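Last touched in November, when the Brimmont entries were merged in. If you have an older copy, please fetch this one before you do anything else, as the column names have changed.

# Pomedex

Pomedex is a plain list of places in Hartley and Brimmont where unpaid carers can borrow equipment for the person they look after: wheelchairs, bath boards, bed raisers, perching stools, portable ramps and the like. We at Randness started it for our own telephone helpers, who were forever leafing through a ring binder while somebody waited patiently on the line. Other groups began asking for a copy, and it seemed kinder to tidy the thing up and share it properly than to keep emailing spreadsheets with names like "loans NEW final".

You are very welcome to use it, print it, pin it up in a waiting room or build something cleverer on top of it.

## What you get

There are 2 files:

- `places.csv` has one row for each loan point, 48 rows in all
- `items.csv` has one row for each kind of equipment a loan point says it lends

They are joined by `place_id`. Both are ordinary comma-separated text and open happily in any spreadsheet program, though do tell it to treat the telephone column as text or you will lose the zero from the front of every number (we have done this more than once).

## Columns in `places.csv`

| Column | What it holds |
|---|---|
| `place_id` | short code, never reused, even after a place closes |
| `name` | the name people use locally, which may differ from the one on the letterhead |
| `town` | Hartley or Brimmont, whichever the loan point is nearer |
| `phone` | main number, with spaces |
| `hours` | opening times as given to us, in words |
| `step_free` | yes, no or unknown |
| `referral` | whether you need a letter from a nurse, GP or therapist |
| `notes` | anything else useful, up to 256 characters |

## Columns in `items.csv`

| Column | What it holds |
|---|---|
| `place_id` | matches the other file |
| `item` | everyday name, singular, lower case |
| `size` | child, adult, wide or blank |
| `loan_days` | usual length of a loan |
| `deposit` | in pounds, blank if we don't know |

A blank deposit doesn't mean that there is no deposit. Where a place has told us it lends for free, you will find a `0`. The same goes for `step_free`: please don't turn "unknown" into "no" on the way through, as one group did with an early copy, and a perfectly accessible hall in Hartley went a whole winter with hardly any visitors.

## How it was put together

Most of the rows come from telephone calls made by our helpers, working from the old binder and from whatever leaflets we could lay our hands on. We read each entry back to the person on the other end before saving it. The Brimmont rows came from a list that was already being kept there, and we rang round those as well, though a few places only ever answered by email and their hours are copied in just as they wrote them.

The usual loan is 30 days. Several places are quite relaxed about extending it if nobody is waiting, and we have put that in `notes` where they were happy for us to say so.

## Things it can't tell you

It won't tell you whether a wheelchair is on the shelf this afternoon. Stock moves too quickly for us to keep up, so anyone using the list to advise a family should encourage them to ring first, especially if it means a long bus ride.

It also says nothing about whether a piece of equipment suits a particular person. Hoists, slings and anything used for moving somebody safely are left out on purpose, and we would ask you not to add them to your own version under our name. Those want an assessment from an occupational therapist.

Finally, there is no information about people in here. We don't hold borrowers' names, and the phone numbers are all office lines. If you spot a number that looks like somebody's own mobile, let us know and we'll take it out straight away.

## Known muddles

- "Commode" and "commode chair" both appear in `item` and mean the same thing.
- Two loan points share a building in Brimmont but keep different hours.
- Bank holiday opening is patchy, and blank more often than not.
- "Wide" has no agreed width. Each place uses its own idea of it. 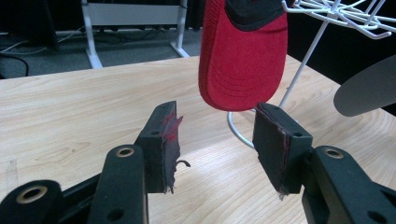
## Corrections

Send them to the Randness office or open an issue, whichever you find easier. Tell us the `place_id`, what is wrong and how you know, and we'll ring the place to check before changing the row.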